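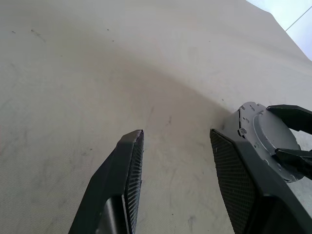
Mogens Thoroddsen wrote back within the hour that the packing line at his own place had gone through the same thing, and that the people who came out of it happiest were the ones who had asked early what their day would look like afterwards. But I'm getting ahead of myself, so let me set it out properly.

I work at Hatbridge, where we pack small spare parts for kitchen fittings. It's bench work, mostly, and I've been at it long enough that my hands do it while I'm thinking about supper. In May the management told us that part of the sorting would go over to a robot arm with a gripper, and that the six of us on the benches would be "moved towards checking and set-up". We were told no jobs would go, and I do believe them, more or less, but I can't get anyone to say what checking and set-up means from eight in the morning until four in the afternoon. Will I be standing next to a machine waiting for it to drop something? Do I need a course? I like my work and I like the people I sit with, and I'd be glad to hear from anyone who has been through it. Sorry this has got so long!

Gunhild Þrastardóttir

Mogens Thoroddsen

As I said in my message, ask now, while they're still deciding. At Luremen we had a bench of packers and an arm was put in at one end. For the first few weeks it was slower than any of us, and we spent a lot of the day showing the technician things that seemed too obvious to say out loud, like which parts cling together in the tray and which ones roll. I'd write all of that down if I were you, and put your name on it. I didn't, and a good deal of what I knew ended up in somebody else's manual.

The job does change. I used to handle up to 1,072 parts on a good shift and now I touch very few, mostly the awkward ones. My shoulders are better for it. My head is more tired, though, since you have to keep an eye on several things at once, and there's less chatting because we're spread out along the line (I miss that more than I expected to). We did ask for our tea break to stay at one fixed time for everybody, and they agreed, and that's been a great help.

As for courses, mine was two mornings. You learn how to stop the arm, how to clear it safely, how to change the finger pads when they wear, and who to ring. Please don't let anyone tell you to pick that up as you go along. And get the new duties in writing, with the pay grade next to them.

Hafþór Snorradóttir

It'll be fine. We've got two at Vestergaard and they're just tools. Learn to program it and ask for more money.

Kirsten Damgaard

I'd put it a bit more gently than Hafþór, but there is something in it. Where I work, the women who were willing to have a go at the set-up screen are now the ones the engineers come and fetch. It's nothing like real programming. You move the arm to where you want it, save the position and try it out slowly. One of my colleagues didn't fancy it at all and was given goods-in instead, which suits her down to the ground, so do say if you'd like something different altogether.

One more thing. Find out whether you'll be measured against the arm's speed. We were for a while, and it made everybody miserable until our rep brought it up and it was dropped.

Comments

Birthe Briem: The point about the tea break is so true. Ours got staggered and I hardly see my old bench any more.

Gunhild Þrastardóttir: Thank you all, you've been very kind. I've started my list of which parts roll and it's already two pages. I'm going to ask about the pay grade before anything else.

Mogens Thoroddsen: Good! Keep a copy at home.

Filed under: Working life > Changes at work > Machines and automation

Contact us | © Clunddale Community Help | Back to top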